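第4章 結節縫合の基礎

4.1 本章の範囲

本章では、皮膚および皮下の浅い層を対象とする結節縫合(単結節縫合)の手順を扱う。連続縫合、垂直マットレス縫合、埋没縫合は第5章以降に譲る。読者は第2章の器具の持ち方と第3章の組織の把持をすでに終えているものとし、持針器、鑷子、剪刀の名称は説明なしに用いる。

結節縫合とは、一針ごとに糸を結び、切り離す縫合法の総称である。各縫合は互いに独立しているため、一か所の糸が緩んでも隣の縫合に直接の影響は及ばない。感染が疑われる部位では一部の糸のみを抜いて排液を図ることもできる。一方、連続縫合に比べて結紮の回数が多く、所要時間は長い。創内および創面に残る結び目の数も増える。

本章を終えた時点で、読者は次の事項を説明し、練習用組織の上で実施できることが求められる。

(1)創の長さと組織の厚さから刺入点の位置と縫合間隔を決める。
(2)創縁を左右同じ深さで捉え、段差を作らずに接合する。
(3)器械結びによって方形結紮を作り、適切な張力で締める。
(4)結び目の位置をそろえ、糸端を所定の長さで切る。

4.2 用語

創縁 切開によって生じた組織の縁。左右一対をなす。

刺入点・刺出点 針が組織に入る点と組織から出る点。創縁から両点までの距離をバイトと呼ぶ。

縫合間隔(ピッチ) 隣り合う二つの縫合の距離。創の長軸に沿って測る。

長端・短端 結紮の際、針の付いた側の糸を長端、反対側の糸を短端という。長端は作業糸と呼ばれることもある。

糸端 結紮後に切り残した糸の部分。「耳」ともいう。

外反 創縁がわずかに持ち上がって接する状態。逆に創縁が内側へ巻き込まれる状態を内反という。

死腔 縫合した創の深部に残る空隙。血液や滲出液が貯留する。

方形結紮 二つの単結紮を互いに逆向きに重ねた結び目。同じ向きに重ねたものは女結びとなり、滑りやすい。

4.3 練習用組織と器材

4.3.1 組織

初学者の練習には、シリコーン製の縫合パッドと動物組織のいずれかを用いる。縫合パッドは保存が容易で、同じ条件を繰り返し得られる。本書の図表と課題は、層構造をもつ Orusis 縫合パッドを基準としている。動物組織は針の通過抵抗、表面の滑り、裂けやすさの点で実際の組織に近いが、温度と乾燥の影響を受ける。冷蔵した組織を使用する場合は、表面が乾かないよう湿らせたガーゼで覆い、使用直前に取り出す。

切開はメスの刃を表面に垂直に当て、一回の動作で行う。刃が傾くと左右の創縁の厚さが異なり、バイトを等しく取っても段差が残る。標準課題における切開の長さは50 mmとする。

4.3.2 糸と針

皮膚縫合の練習には非吸収性の糸を用いる。単線維糸(モノフィラメント)は組織通過時の抵抗が小さく、毛細管現象による汚染の広がりも少ないが、形状記憶が強く、結び目が緩みやすい。撚り糸または編み糸は結紮しやすい反面、線維間に液体を保持する。濃色の糸は淡色の組織の上で識別しやすく、糸端の向きや結び目の位置を後から評価する目的に適する。

針は皮膚には角針、脆弱な組織には丸針を選ぶ。持針器で把持する位置は、針先から針の全長の三分の二の点を目安とする。スウェッジ部(糸との接合部)は変形しやすいため把持してはならない。

4.3.3 器械

持針器 顎の先端で針を直角に把持する。鏡視下用の長い持針器を用いる場合も、針と顎の角度は同じである。

鑷子 有鉤鑷子で創縁の皮下側を軽く支える。表面を強く挟むと圧挫痕が残る。

剪刀 糸切り専用のものを用意し、組織用の剪刀と区別する。

Jenent 張力ゲージ 課題4-3で使用する。結紮中の長端の張力を読み取る器具であり、使用前に零点を調整する。

4.4 刺入と運針

バイトと縫合間隔は、本書ではともに6 mmを標準とする。組織が薄い部位では両者を小さくし、張力の高い部位では縫合間隔を狭める。

針先は組織表面に対して垂直に刺入する。浅い角度で刺入すると針路は表層に偏り、結紮時に創縁が内反する。刺入後は手首を回外させ、針の彎曲に沿って進める。直線的に押し進めると針が曲がり、刺入孔が広がる。

創の一方から他方へ針を渡す際、創内で針先を一度出してもよい。この場合、対側の創縁には同じ深さから刺入する。初学者では二段階に分けたほうが深さの誤差が小さい。

4.5 結紮

4.5.1 器械結びの手順

運針を終えたら、短端が刺入側に短く残るところまで長端を引く。持針器を創の真上に置き、長端をその先端に巻き付ける。第一結紮では二回巻き、第二結紮以降は逆向きに一回ずつ巻く。巻き付けた状態で短端の先を顎で把持し、創の長軸に直交する方向へ引き抜く。第一結紮を二回巻きとするのは、次の結紮に移る間の緩みを抑えるためである。

各結紮のたびに左右の糸の引く向きを入れ替える。入れ替えを怠ると方形結紮にならない。

4.5.2 張力

長端は緩みのない直線を保って操作する。たるんだ糸は隣の縫合の糸端に絡みやすく、巻き付けの際に輪の大きさも定まらない。ただし、長端の張りと結び目の締め付けは別の量である。長端が直線であっても、短端との均衡が崩れていれば結び目は一方の側へ寄る。

締め付けは創縁が接した時点で止める。それ以上の張力は縫合輪内の血流を妨げ、創縁の壊死と縫合痕の原因となる。術後には浮腫が生じることも考慮する。

4.5.3 結び目の位置

結び目は創線の真上を避け、刺入側または刺出側のどちらか一方にそろえて置くのが本書の標準である。創線上に置かれた結び目は創縁を圧迫し、抜糸時の操作も創に直接及ぶ。最後の結紮を締める前に長端を目的の側へ引けば、結び目は移動する。締め終えた後に移動させることは難しい。

下の写真では結び目が二つとも切開線の上に載っており、糸端の向きもそろっていない。切開の下方は縫い合わされていない。張られた長い糸は、下側の結び目のすぐ上を通って器械の先端に達している。

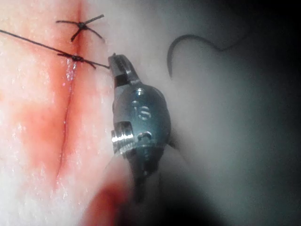 4.6 糸端の処理

糸端の長さは、短すぎれば結び目がほどけ、長すぎれば隣の縫合に巻き込まれる。非吸収性の糸による皮膚縫合では、本書は6 mmを標準とする。剪刀の先端を糸に沿わせて結び目の手前まで滑らせ、刃をわずかに傾けて切る。刃先は常に視野に入れておく。

糸端が次の縫合の針路にかかるときは、鑷子で側方へよけてから刺入する。糸端を巻き込んだまま結紮すると、抜糸の際に二つの縫合が同時に牽引される。

4.7 創面の観察

縫合中は創面の液体を適宜ガーゼで押さえて除く。こすると創縁がずれ、形成しつつある凝血も剥がれる。表面に光沢のある液体が残っていると、反射によって創線の輪郭が見えにくくなる。照明の角度を変えるか、ガーゼで押さえてから次の刺入点を決める。

創縁の評価は結紮の直後に行う。確認するのは、左右の高さの差、外反の程度、縫合間の開きである。開きが認められた場合は、両隣の縫合を締め直すのでなく、中間に一針を追加する。

4.8 課題

課題4-1 Orusis 縫合パッドに標準の切開を加え、創の中央から縫合を始めて両端へ進めよ。次に別の切開で一端から順に縫合し、終端における左右の創縁の余りを比較せよ。

課題4-2 方形結紮と女結びを同じ糸で12個ずつ作り、両側の糸を均等に引いて滑りの有無を記録せよ。

課題4-3 Jenent 張力ゲージを用い、創縁が接する時点の張力と、表面に陥凹が現れる時点の張力をそれぞれ測定せよ。測定は同一の切開上で間隔をあけて行うこと。

課題4-4 巻末の Meredith 式評価表に従い、自分の縫合を採点せよ。満点は28点である。結び目の位置と糸端の長さは独立の項目として扱う。

次節からは各手順を Clallora 練習台の上で順に実施する。練習台の高さは、肘を直角に曲げたときの前腕の高さに合わせておく。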